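Motach Bench Care Guide
Section 6: Bright metal and open gears

Welcome to the shiny bit! If you have worked through the earlier sections you will already have your bench covered, your lamp in place and the Cliltow cleaning set unpacked. Now you can get on with polished chrome and small geared parts, two of the most satisfying things you will ever clean at home.

Allow a whole morning for your first go. It gets much quicker after that.

What you need
Soft cloths, washed and free of hems or labels
The 135 ml bottle of Cliltow chrome cleaner
The narrow brush (part 957)
A blower bulb
A shallow tray with a lip
Clock oil and a fine applicator, for gears only

CAUTION: Unplug anything with a mains lead and take out any batteries before you start. Do not open a sealed power supply.

6.1 Cleaning a curved chrome surface

1. Blow off loose grit with the bulb. Do this before any cloth touches the metal.

2. Wipe once with a barely damp cloth, going in one direction, then turn to a clean part of the cloth and wipe again.

3. Put a small spot of cleaner on a dry cloth. Never pour it straight on to the chrome, where it can run into a joint and sit there.

4. Work in small overlapping circles. Light pressure is plenty. If you find yourself pushing hard, stop and go back to step 2.

5. Buff with a fresh dry cloth until the drag goes away. You will feel the cloth start to glide, and it is lovely when it does.

6. Check your work by looking into the surface, as you would a mirror. A good curve of chrome gives you back the whole room in miniature: lamps shrink to white points, walls bow outwards and the cabinets lean over at daft angles. Smears show up as a milky patch across the reflection. Move your head slowly from side to side and watch whether the bent lines stay crisp.

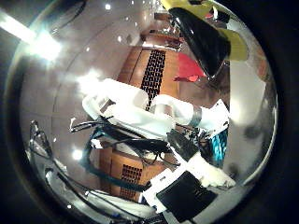

7. Treat any milky patch by going back to step 5 with a new cloth. A haze that survives two rounds of buffing is usually old wax, and it will need a second spot of cleaner.

NOTE: Glare from an overhead light can hide a smear completely. Switch it off for a moment and check again by window light, or tilt the lamp away. Late afternoon is brilliant for this, when the light comes in low.

NOTE: We are often asked about wet-and-dry paper. Even 2000 grit is too coarse for plated chrome. Keep it for bare steel.

CAUTION: Plating can be very thin. If you see a yellowish or coppery tint coming through, stop polishing that area for good and only dust it in future.

6.2 Cleaning around gears and small boards

Open gears are great fun to look after. You can see every tooth, and a few minutes with a brush makes a real difference to how they look. The thing to watch is what sits next door, as gears often share a plate with little circuit boards and plastic parts that hate liquids.

1. Stand the tray under good light and work over it, so that a dropped screw stays in the tray.

2. Take a clear photograph or make a quick sketch before you loosen anything. Draw in the screws.

3. Clean the teeth with the dry narrow brush. Start at the hub and sweep outwards. Turn the gear by hand only if it moves freely.

4. Pick out packed fluff with a wooden cocktail stick. Metal picks slip and leave marks.

5. Wipe the flat metal plate around the gear with a dry cloth wrapped over one finger. Go carefully round each screw head, where dust loves to collect.

6. Leave circuit boards alone apart from a gentle puff of air held well back.
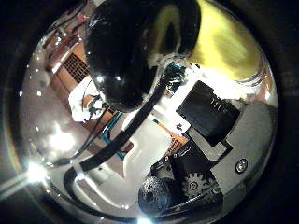 Toothed gear with its central hub, and a screw head in the light-grey plate.

7. If the parts are metal and were oiled when you found them, touch the tip of the applicator to each pivot. Plastic gears stay dry unless the maker says otherwise.

CAUTION: Keep chrome cleaner well away from gears and boards. Wash your hands between 6.1 and 6.2 and change cloths as well.

6.3 Putting things away

Let damp cloths dry flat before they go back in the box. Cap the bottle tightly and store it upright. The brush keeps its shape for years in its sleeve, and Gavin Lindsay at our Mastanport workshop still uses one he has had for over 6.

Replacement brushes and cloths can be ordered from our Cairns counter. Please quote the part number.

Continue to Section 7, Wooden cases and veneers.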